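# Prekwood Suture Practice Set

8/26/22, by Vandana Nishad

Welcome! Prekwood is a growing set of pictures for people who love (or are just learning to love) closing a straight incision with interrupted stitches. Kátia Lins started it in Kendalville in July, and it already holds 226 pictures.

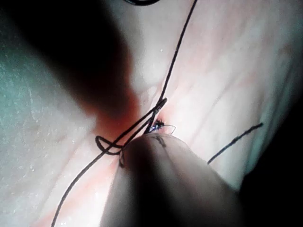 Reading time: 2 minutes

The close-ups are my favorites. A black knot cinched down against pale tissue has so much to study – the loop, the strands, the short tail lying nearby!

## What's inside

- `closeups/`: knots and thread at short range
- `overview/`: the incision with its stitches
- `notes.csv`: comments by Dirceu Holanda, up to 400 characters each

Overview pictures are great for looking at spacing. Three stitches side by side, with the right part of the line still open, make a lovely starting point for talking about where the next one should go.

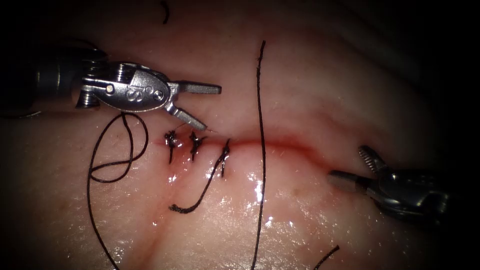 ## Using the notes

Each row of `notes.csv` starts with the picture's file name. "Knot" means the tied part only, and "tail" means a cut end. Loose thread gets its own column, and it's well worth a read. 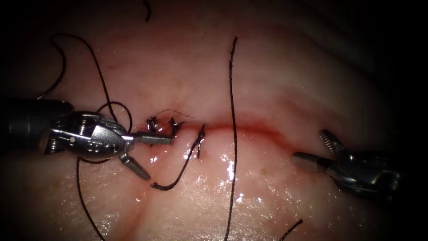

Can I use the pictures in a class handout?

Please do! Keep the Prekwood name on the page, and send corrections to Simone Guimarães so they reach the next version.

Last updated: version 3, notes file only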